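3.2 Waiting lists and opening hours

We asked the parents of children at community childcare centers in Kukau and Muli how long they had waited for a place. The survey went out in July, and 1177 forms came back complete. Forms with no start date were left out of the analysis.

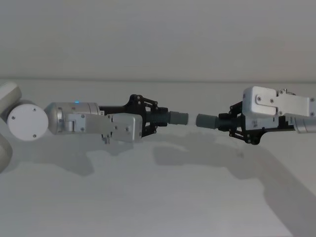
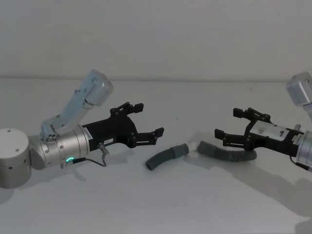
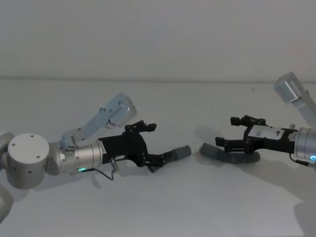 Figure 2. Two robot arms facing each other over a tabletop, three views.

Parents who needed a place before eight in the morning waited longest. In Kukau, 272 families said they had turned down an offer when the hours did not match a work shift. Most of them stayed on the list and used a relative or neighbor in the meantime. The Muli centers open earlier, and few parents there raised the matter.

Fees came up less often than we expected. Both towns set them by household income, and parents tended to write about the paperwork instead. Several had sent the same pay records to three centers. Bugti and Mudaliar, who coded the written answers, put these remarks under a separate heading, as they did not fit the cost items on the form.

We did not ask about children with extra support needs, and the lists kept by the centers do not record them in the same way. The staff interviews in Section 3.3 cover part of this gap. They were held at six centers, four of them in Kukau.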